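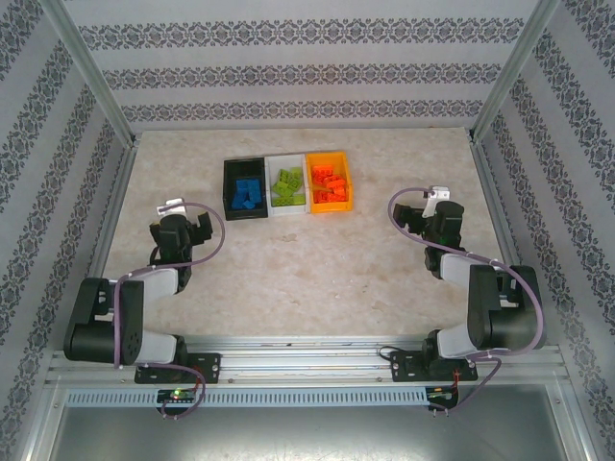

**Figure 4.** Colour-sorted bricks in three small bins. Left to right: blue bricks in the black bin, lime-green in the white bin, orange-red in the orange bin.

### 4.2 Container colour and fill state

The second part of the study concerned the containers. Earlier work at Pruldale had treated the bin as a neutral receptacle and recorded only the final count of bricks in each. Two properties were left out of that record: the colour of the bin in relation to its contents, and the way the contents lie once they have been put in. Both are considered below.

The arrangement in Figure 4 contains one near match and two mismatches. The orange bin holds bricks of a similar hue, while the black and white bins give no indication of what belongs in them. We refer to the first case as *cued* and to the other two as *uncued*. The distinction depends on hue alone. A black bin contrasts strongly with lime-green bricks and less strongly with dark blue ones, but neither pairing tells a person sorting for the first time where a brick should go.

Fill state was coded on a three-point scale. A *clustered* fill is compact, with most bricks sharing an orientation; the blue bricks in Figure 4, which stand upright, were used as the reference for this category. A *heaped* fill has bricks lying at various angles, as in the white bin. A *raised* fill is loosely stacked with one or more bricks standing above the rim, as in the orange bin. The categories describe the contents as they lie and carry no assumption about how they were put there. Where a fill met the criteria for both clustered and raised, it was coded as raised, the condition of the rim being the more important for stacking and for fitting a lid.

Sorting sessions were held at the Traltmont site with 31 adult participants, none of whom had taken part in the Pruldale work. Each was given the full set of 462 bricks, mixed in a shallow tray, and three empty bins. No instruction was given on which colour should go into which bin. Sessions were limited to 40 minutes and participants could stop earlier if they judged the task complete. Bins were placed side by side with their order varied between sessions. Coding was carried out by K. Tsao and D. Rosser separately, and disagreements were settled by a joint second look at the bins before they were emptied.

Most participants assigned the orange-red bricks to the orange bin at or near the start of the session. The remaining two colours were divided between black and white with no clear preference, and several participants changed their minds after placing the first few bricks. Such reversals were rare for the orange bin. The cue therefore appears to help mainly with the first decision. Once a layer of bricks covered the base of an uncued bin, the contents themselves served as the label, and errors in the three bins became comparable.

Raised fills were the most common source of later disorder. Bricks above the rim were dislodged when a bin was lifted or when a neighbouring bin was pushed against it, and a dislodged brick was sometimes returned to the wrong colour. We had expected raised fills to occur only when a bin was close to capacity. In practice they occurred well below it — loosely stacked bricks leave large voids, and the same number pressed into a cluster would have remained under the rim. In a supplementary trial, 140 bricks of one colour were tipped into a bin and coded, then rearranged by hand and coded again. The heap stood above the rim in the first case and below it in the second.

Two limits should be noted. The bins were small and open, and the findings may not carry over to deep boxes of the Arkdale type, in which the lower layers are hidden and the rim is seldom reached. The brick colours were also few and easily told apart. The Pan set used in the pilot in March included two shades of green that participants often mixed, and it was withdrawn for that reason. A set with closer shades would probably raise the value of a cued container, though the present data do not allow this to be tested.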